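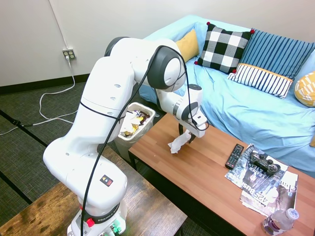 Abb. 1: Couchtisch mit warmer, orangebrauner Holzmaserung

Projektbericht: Wie wohnt Geddes?

Wir wollten wissen, welche Möbel in Wohnzimmern wirklich benutzt werden, und haben dafür im Viertel Geddes 107 Haushalte befragt. Und wie gern die Leute erzählen! Sheena Mackay und Harish Solanki führten die Interviews, Keir Skinner hat die Bögen ausgewertet (349 Seiten, alle von Hand ausgefüllt).

Der Couchtisch war unser Star. Er ist Esstisch, Schreibtisch, Fußbank und Spielfeld, oft alles an einem Abend. In 12 Haushalten stammte er noch von den Großeltern, und gerade dort wurden die Gespräche am längsten. Eine Familie macht seit Jahren jeden Sonntag ihr Puzzle mit 3.000 Teilen darauf, gegessen wird solange auf dem Sofa.

Schwierig war die Frage nach dem Alter der Möbel, viele mussten raten. Im Oktober fragen wir deshalb noch einmal nach, dann auch zu Regalen. Wir freuen uns riesig darauf!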